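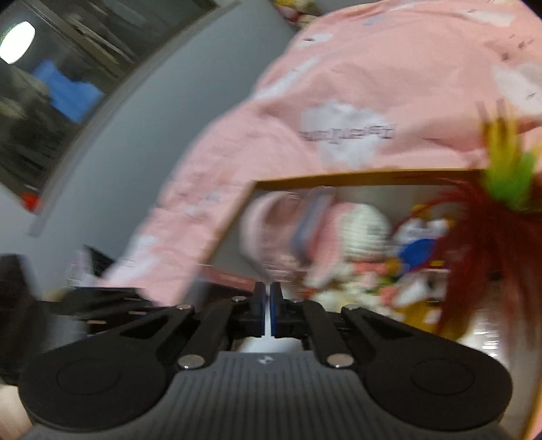 Looking After a Hand-Held Parallel Gripper: Bench Tips

The following tips apply to hand-held grippers of the parallel linkage type, in which two fingers are carried on paired arms and close toward each other. They are intended for the person responsible for the tool at a small bench or packing table. Where the instructions supplied with a particular unit differ from these tips, the supplied instructions should be followed.

Before you begin

Set the gripper on a clean, well-lit surface with a raised edge or a shallow tray. Pivot pins and clips are small, and a light-colored tray makes them easier to find. Disconnect the tool from any power supply or data cable. If the unit has a battery, remove it and store it away from metal parts.

You will need:

A soft brush, such as a clean paintbrush
Two lint-free cloths
Mild dish soap and warm water
Cotton swabs
The small driver or hex key that fits your fasteners
A light machine oil or dry lubricant approved for the joints
A strip of plain paper
A notebook or record card

Do not use a compressed air line on an open joint. Air at shop pressure will push grit farther into the pivot. A brush takes longer and gives a better result.

Clean the pads first

The blue rubber pads on the inner faces of the fingers do most of the work and collect most of the dirt. Wipe both pads with a damp cloth and a drop of dish soap, then wipe again with clean water. Dry them fully before closing the fingers.

Solvents should be kept away from rubber. Acetone and strong degreasers can harden the surface or loosen the adhesive behind it, and the damage may not show until several days later. If a sticky label has left residue on a pad, rub it away with a dry fingertip or a piece of masking tape.

Soft goods require closer attention. Plush toys, knitted items and anything with fringe or feathers will shed fibers, and these gather at the base of each pad. Lift them out with a dry cotton swab. Do not pull on a long fiber that runs into a joint. Open the fingers fully, find where the fiber is caught, and ease it out from that point.

Replace a pad when it shows a crack, a lifted corner or a shiny patch that does not wash off. Always replace pads in pairs. A new pad facing an old one will hold unevenly, and small items may turn in the grip.

Check the linkage arms

Move the fingers slowly from fully open to fully closed and back again. Both sides should travel at the same rate, and the motion should feel even from one end to the other. Repeat this 5 times before making any adjustment. A stiff joint sometimes frees itself during the first few cycles, and an adjustment made too early will then have to be undone.

Look at the head of each silver pivot pin as the arms move. The pin should sit flat against the arm. A pin that rises, tilts or turns with the arm should be noted on the record card and corrected before the tool is used again.

To correct a loose pin:

1. Close the fingers lightly on a folded cloth so that the linkage is supported.
2. Mark the position of the pin head with a pencil.
3. Tighten the fastener a small amount, no more than an eighth of a turn.
4. Remove the cloth and cycle the fingers.
5. If the joint has become stiff, back the fastener off by half the amount you added.

Do not tighten every joint as a precaution. In a parallel linkage each pivot affects the others, and one overtightened joint will draw the finger out of line. Pins that are riveted or pressed in place cannot be adjusted this way and should be referred to the supplier.

Oil sparingly

One small drop at each pivot is sufficient. Apply it with the tip of a toothpick, cycle the fingers, and wipe away everything that remains on the surface. Excess oil travels down the arm to the pads and leaves marks on fabric and cardboard. For benches that handle textiles or paper goods, a dry lubricant is the better choice.

At our Kalaven bench, the joints are cleaned and lubricated after every 3000 cycles, and the pads are washed at the end of each working day. Benches with more dust or lint may need a shorter interval.

Test the alignment with paper

Close the fingers slowly on a strip of plain paper and pull the strip gently upward. The resistance should be the same along the full height of the pads. If the paper swings to one side, one pad is touching before the other or the two faces are no longer parallel. Clean the pads and repeat the test before changing anything. A single crumb of packing material behind a pad is a common cause.

If the fault remains, check that the fingers are fully seated on their mounts. Seat them by hand first and tighten the fasteners in turn, a little at a time – never one side completely and then the other.

Look after the body and the side pads

Dust settles in the grooves of a ribbed body. Brush along the ribs, then wipe with a cloth that has been wrung out well. No water should reach the openings or switches. If the tool carries round side pads, check that each one is firmly attached and sits at the same angle as its partner. Lift the gripper by its body, and do not hang it by a side pad or a linkage arm.

Arrange the bench

A tidy bench prevents more faults than any adjustment. Keep the working area directly in front of the gripper clear of loose cards, panels and small parts that are not needed for the task. Boxes should stand where the fingers can reach over the rim without the arms striking it. Repeated contact with a cardboard edge leaves tan dust in the joints and can, over time, bend a finger mount.

Hanging decorations, cords and ribbons should be moved well away from the linkage. Long sleeves should be pushed up or fastened before anyone reaches across a bench where a gripper is in use. Fingers, hair and jewelry must be kept clear of the arms at all times, as the gap between the linkage arms narrows quickly when the fingers close.

Keep a record

A plain card kept with the tool is enough. Each entry should give the date, the cycle count if one is available, the work done and any part replaced. At the Vestar workshop, a review of 291 entries from these cards showed that about 100 concerned lint or dust at the pivots, and the daily brush-down was added to the closing routine as a result.

Store spare parts in the same drawer as the card. The following are worth keeping:

One matched pair of finger pads
Spare pivot pins and clips of the correct length
The driver or hex key, tied to the drawer handle
A sealed bottle of lubricant, marked with the month it was opened

Storage

Leave the fingers slightly apart when the gripper is put away. Rubber pads that are pressed together for weeks may stick or take a set. Keep the tool in a covered bin, out of direct sunlight and away from heaters. In February, when the air in many workshops is very dry, inspect the pads for fine surface cracks each week – these appear first near the top edge.

Tools returned from the Britau site should be cleaned and paper-tested before they are placed in storage, and the record card should travel with the tool.

Page last reviewed September 2, 2026.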